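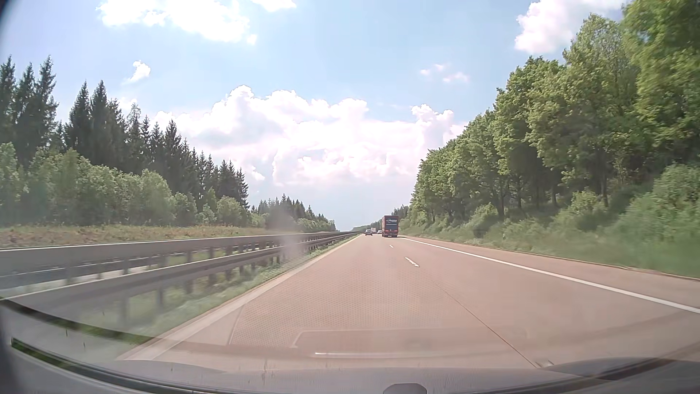

The **Mivport–Tolport Highway** is a divided road linking the port city of Mivport with the inland market town of Tolport. It is 342 kilometers long and has two lanes in each direction for most of its length. Freight makes up a large share of the traffic, mainly grain, timber and packaged food.

## History

A cart track between the two towns was in use long before the present road. It followed the Mirzaei River and was often closed by spring floods. The first paved road, finished in stages by the provincial works office, kept to the same valley and had a single lane each way. Slow trucks on the grades near Virnix caused long delays, and the river bridges carried a weight limit that kept the heaviest loads on the railroad.

Planning for a new route began under the engineer Ayten Kaplan, who moved the line north of the valley onto higher ground. Her plan avoided most of the flood plain but required long cuts through the hills. Landowners east of Virnix objected to the first survey, and that section was redrawn before work started. The old road remains open to local traffic.

## Route

The highway leaves Mivport from the container terminal and climbs gradually to Virnix. Its highest point, Mirzaei Pass, is 1,390 meters above sea level. East of the pass it descends in wide curves, crosses the river once and ends at a junction with the Tolport ring road.

## Operation

Tolls are collected at two plazas, one outside Mivport and the other at Virnix. Vehicles registered in the Virnix district pay a reduced rate. Snow can close the pass for short periods, most often in December, when trucks are held at rest areas on either side. Trucks carrying fuel must use the old road between Virnix and the river crossing.

## See also

- Mirzaei River
- Port of Mivport
- Tolport ring road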